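Norkumar releases Jurley 2, planning software for two-arm workcells
February
By the Norkumar press office

SALINAS - Norkumar today released Jurley 2, a new version of its motion planning and perception software for workcells in which two robot arms share one table. The release is available to all current license holders, and new customers can request it through the company's office in Salinas.

Jurley 2 replaces the separate left-arm and right-arm planners of the first version with a single planner that handles both arms together. In the earlier software, each arm reserved a block of space before it moved, and the other arm had to wait until the block was released. The new planner checks the paths of both arms against each other as they are being computed, so one arm can hold its position over the table while the other moves close by.

The second main change is in perception. Jurley 2 fits a model to thin, curved and see-through objects using the wrist cameras on both arms. Translucent plastic and bare wire have been a weak point for depth cameras, which often return gaps or false surfaces for such materials. The software now compares outlines from several viewpoints and marks any part of the object it could not confirm. The planner keeps the gripper away from those parts.

Norkumar developed the release at its test site in Barodham, where the main task was loading a stemware stand. The arm has to grip a goblet, turn it and bring its foot up to a wire loop without touching the glasses already hanging. The internal test set for this task holds 385 recorded grasps, and all of them ship with the software so that customers can replay them on their own cells.

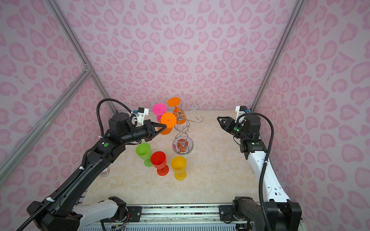

Stemware task: the left arm holds an orange goblet on its side next to the wire stand. Two goblets hang on the stand and three stand upright on the table.

Patterned wall panels are supported as a standard cell setting in Jurley 2. Users record the background once with the arms parked, and the software subtracts it during outline fitting. Plain walls need no recording.

The release also includes a new log viewer. It shows the planned path, the path the arm took and the gripper opening on one timeline, and it can be run on a laptop with no connection to the cell. Logs from the first version open in the new viewer, but they do not contain the outline data.

Jurley 2 needs a calibration of both wrist cameras before first use. Existing calibration files cannot be carried over - the format has changed. License holders have 14 days of installation support from the date of download. The first version will continue to receive bug fixes, but no new features are planned for it.

Comments

gripperfan
Does the shared planner work if the two arms are different models? We have one long and one short.

mtl_cells
Would have liked a converter for the calibration files. We have a lot of cells to redo.

Oakbench
Good to see the log viewer run offline. Is the timeline export still CSV only?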